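Does every child have to go home with something?

I have taught children's art for 17 years, in two church halls, one library basement and now the back half of the old Fidberg shop, and I have come to dislike the drying rack. It used to tell me what the children had been thinking about. These days, in most of the classes I visit, it tells me what the teacher saw online the week before. Twelve owls, all with the same eyes.

Parents like the owls. I understand that. You pay for a Saturday morning and you want to see something for it, and an owl with its name written on the back looks more like value than a sheet of brown paint with a hole in it. But the brown sheet may have had the better morning.

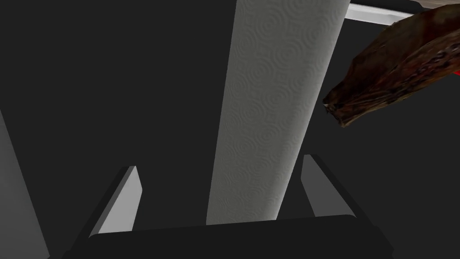
The kit problem

Clamari sent me their catalogue in September. It had 297 craft kits in it, every one with the pieces already cut. I bought two, to be fair to them. The children finished the first in eleven minutes and asked what was next. One boy had put the pieces on upside down and I watched a helper turn them round for him when he went to wash his hands. She meant it kindly. He didn't touch it again.

My colleague Honeylyn Dalisay disagrees with me about kits, and she has a point. She says a nervous child will not start on a blank sheet, and that copying is how most of us learned to draw a horse. I'd agree about the horse. Copying a horse is hard and you have to look at it. Sticking a printed mane on a printed neck is closer to laying the table.

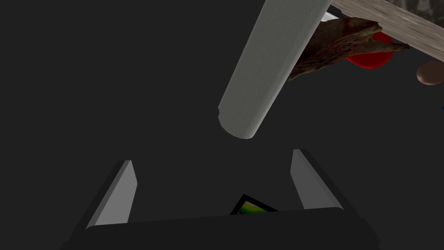 What bothers me more is the language that has grown up round all this. Every leaflet promises confidence, resilience and fine motor skills by half term. The Flindow course I was talked into going on last year gave us a form with boxes to tick for each child, each week. I filled it in for one term. I can report that I ticked a lot of boxes while somebody was pouring PVA into a shoe.

I'm not against planning. I set out the paint, I limit the colours (two and white, usually, or it all goes to sludge) and I say what we're looking at. After that I try to shut up, and I find it very hard. Larasati Lumbantobing, who taught me, could sit through a whole class without picking up a child's brush. I manage it perhaps one week in three. 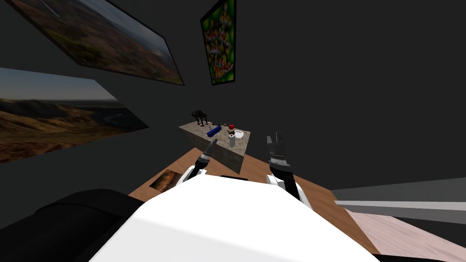 Then there's the end-of-term show, where the owls really come into their own. I've stopped doing them. Instead I leave the door open for the last half hour and let families come in while the children are still working. Some parents were put out the first time. One asked me where the finished pieces were and I pointed at a cardboard bridge that two girls were still arguing over, and she went and took her coat off and held the tape.

Will it fill a class? I doubt it. The group across town that does the kits has a waiting list and I have four spaces on Saturdays.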